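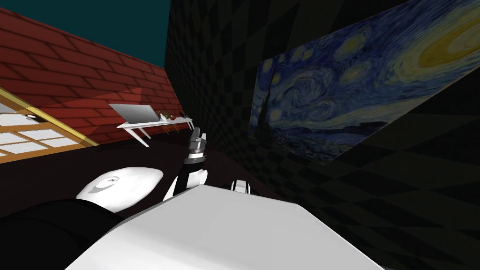

*Robot arm with raised gripper. Computer rendering.*

**Tevness Press to reissue Serrano novels in large print**

DULTON, December 5, 2018 – Tevness Press will bring back the three Serrano novels by Annick McKinnon in large print, the publisher said today. The books have been out of print in every format for 8 years.

The first volume, *Citau*, goes on sale this winter in paperback, with a first printing of 3000 copies. The second and third will follow in spring and fall. All are set in 16-point type on cream paper, with wider line spacing than the original editions. The text is complete and unabridged.

"We had letters from readers who owned the old paperbacks and could no longer read them," said Gerd Tiedemann, publisher at Tevness. "The old files were no use to us, so the books were typeset again from the first hardcover editions."

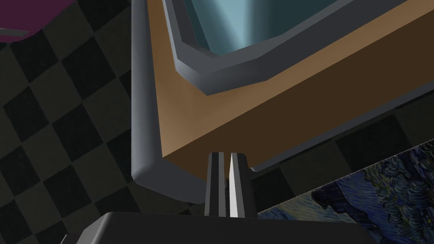

McKinnon read the new proofs in October and corrected a small number of errors that had carried over from one printing to the next. She has also written a short foreword for *Citau* about the harbor town where the story takes place. The chapter numbering in the second book, which was changed for the paperback, goes back to the author's original order.

Tevness will give 200 copies of the first volume to public libraries. Libraries that would like one should write to the Dulton office on letterhead and include a shipping address. Requests are filled in the order they arrive.

Bookstores can order through their usual wholesaler or from the publisher. Review copies are available in print only.

**Press contact:** Gerd Tiedemann, Tevness Press, Dulton

###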